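Benchtop and Small Automation > Buying and Budgeting

Thread: Second pair of arms or spend it on the frame?

pallet_jack
Posted Saturday, 09:14

We have one two-arm table running at the moment and money for a bit more before August. The work is sorting and packing small household stuff into caddies: toothbrushes, tubes, small bottles, that sort of thing. It's a mix of shapes and we change it every week.

Two options on my sheet.

Option A is a second full table, two arms, same as the first. Rinder have quoted 17 weeks for the arms, which is the bit I don't like.

Option B is to keep the one table and put the money into spares, a better floor fixing, proper cable management and a second set of grippers with different fingers. 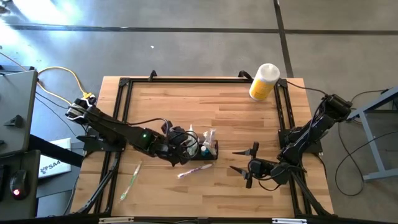
The toothbrushes are the slow part. They're thin, they land at any angle, and the fingers we have are a compromise between those and the fatter tubes. Tubes and bottles are no bother. I've been told to come back with one recommendation and a number, so I'd like to hear from people who have bought a second table and whether they'd do it again.

mossbank
Posted Saturday, 09:40

B. We bought the second table first and had both of them stopped in the same month waiting for the same motor. Spares before arms, every time.

tin_lid
Posted Saturday, 10:02

Disagree with mossbank. Spares are cheap next to a table, so they shouldn't be an either/or. If the quote is 17 weeks then the date you order is what matters. Place the order for A now and find the spares out of next year's running costs. If you do B now and then decide you want A, you're waiting 17 weeks from a later start.

What's the frame, by the way? Ordinary black extrusion?

pallet_jack
Posted Saturday, 10:11

Yes, black aluminium extrusion round a wooden top, with diagonal struts on the side. I'd use the same again. It's the cables I'd do differently. They run from the desk on one side and lie coiled on the concrete on the other, and I have to step round them whenever I go to that arm.

kettle_on_4
Posted Saturday, 10:35

Put a line in for cables whatever you choose. We budgeted nothing and ended up spending 200 on drag chain, ties and floor covers in dribs and drabs, all of it on somebody's own card and claimed back. Looked terrible on the expenses. One order at the start would have been easier.

Also, anything that hangs off the wrist wants looking at. Loops of wire near a gripper will catch on something sooner or later.

mossbank
Posted Saturday, 10:48

tin_lid, that only works if next year's running costs exist. Ours were cut. I'd not order arms on the strength of a budget I hadn't been given.

tin_lid
Posted Saturday, 10:55

Fair enough, but then the question is whether he trusts his budget. We can't answer that for him.

oddfellow_b
Posted Saturday, 11:30

What is the second table for? If it's to get more through, fine, work out how many caddies a day you need and see if one table gets there with better fingers. If it's so two people can work at once, that's a different case and fingers won't help.

We tried the soft fingers from Firkia on toothbrushes and dental floss packs. Good on handles, poor on anything in a plastic bag, as the bag slid about. Went back to hard pointed ones with a thin rubber pad. The pads are 20 a set and we change them monthly.

pallet_jack
Posted Saturday, 11:52

Mostly the second reason. Two of us want the table and one of us waits. Through the day it sits idle perhaps a quarter of the time while somebody changes the items over.

Pads at 20 a set I can get signed off without asking. Do you glue them or are they a sleeve?

oddfellow_b
Posted Saturday, 12:06

Sleeve. Glue made a mess when they came off. Measure your fingers first, they only do the two widths.

Then if it's about people waiting I'd lean towards A, but I'd try an evening shift on the one table for a month before spending anything.

kettle_on_4
Posted Saturday, 12:20

Evening shift is a cost as well. Somebody has to be paid for it, and heating if it's a unit like ours.

Have you tried Urbańczyk for the arms? They did ours in half the time Rinder wanted. Paperwork was slow and the manual was thin, but the arms were fine. Zurard do refurbished ones too, although I'd only use those for spares. I had one from them with a worn shoulder joint and they took it back after some arguing.

tin_lid
Posted Saturday, 12:31

Don't mix makes on two tables that are meant to do the same job. You'll be keeping two sets of spares and two sets of settings. Any time you save on delivery you'll lose again in the first few months.

kettle_on_4
Posted Saturday, 12:37

We mix makes and it's been all right. Two boxes of spares with different coloured lids.

pallet_jack
Posted Saturday, 13:15

Thanks all. Going in with this: spares, sleeves and cable tidying now as one order, then ask for the second table as a separate item with the 17 weeks written next to it so they can see what waiting does. I've emailed Urbańczyk for a price to put beside the Rinder one. I'll post it when it comes.

mossbank
Posted Saturday, 13:22

Ask them for the price of a single motor as well.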